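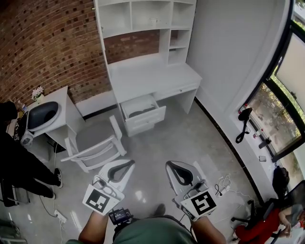
White desk with a hutch against a red brick wall.

Looking After Indoor Brick

Bare brick holds more dust than a painted wall, and most of it ends up on whatever stands beside it. A few habits keep it under control.

Dusting. Work from the top down with the soft brush on the vacuum. Do the joints first, then the faces. Twice a year is enough in most rooms, and I do mine in January and April.

Washing. Mix a squirt of dish soap into a bucket of warm water. Wet the brick with plain water before the soap goes on, or it will soak straight in and leave a mark. Scrub with a nylon brush, never wire. Rinse with a sponge and change the water often.

White powder. This is salt coming out of the brick. Brush it off dry and vacuum it up. If it returns within a few weeks, look for a leak outside before doing anything else.

Crumbling mortar. Rub a joint with your thumb. A little sand is normal in an old house – ours in Steltport sheds some every winter. If it comes away in lumps, it needs repointing.

Furniture. Leave a gap of 2 inches behind desks and bookcases so air can move. Felt pads on the back corners save the paint.

Sealing. Use a matte, water-based sealer and try it behind a door first. One can covered 185 square feet of our wall, with 5 hours between coats. Gloss sealers show every brush mark and are hard to get off again.

Last updated January 10, 2018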